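Play food and toy kitchen bits: your questions

I get asked the same things about my play kitchen table over and over, so I've put the answers on one page. Have a rummage!

How much play food do I need to start with?
Far less than you'd think. A banana, an apple and a couple of bread rolls will keep most small cooks going for weeks (mine served me banana toast every morning until April). Add bits as they ask for them.

Do I need a proper play kitchen?
No! We've never had one. A white table does us very nicely, with a toaster, a little lidded pot and something to keep it all in. Arash Sharifi wrote to ask if the table needs to be child height, and I'd say yes if you can manage it.

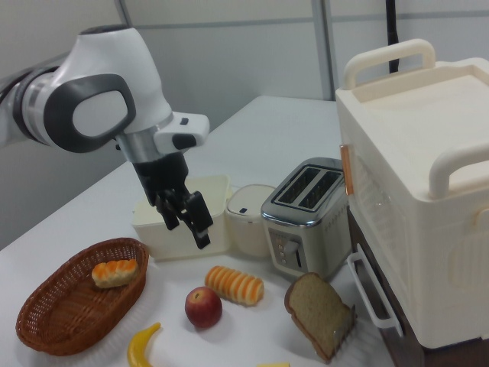

Toaster, lidded pot and cream bin, with the big boxy cabinet at the end.

What do you keep everything in?
A wicker basket for the bread and a cream plastic container for whatever's left over. I did try one of those Wutholm tubs with 15 little compartments and it drove me up the wall, everything ended up in the same three anyway. Open tops are so much easier for small hands.

Do the foods have to look real?
Not for us. We use foam cubes as well as the fruit, and a purple one has been jam, cheese and once a very small birthday cake. Mahnaz Arabzadeh tells me hers are always fish.

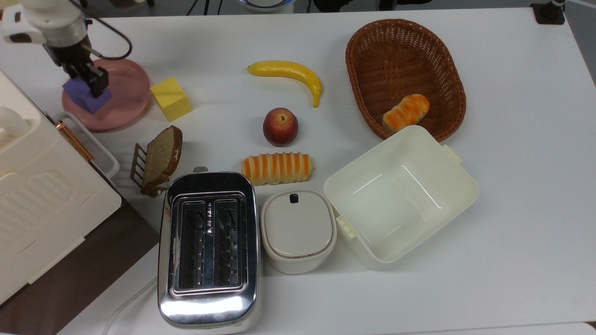
Purple cube on the pink plate, and a stripy roll in the basket.

How do you clean it all?
Warm soapy water and a cloth for the plastic fruit and plates. I squeeze the foam out well and leave it on the windowsill overnight. The basket just gets a shake outside, and I keep water well away from the toaster.

Can I send you a question?
Please do! I've had 173 so far and I'm slowly working through them, so give me a week or two. Ones about play tills are going on a separate page.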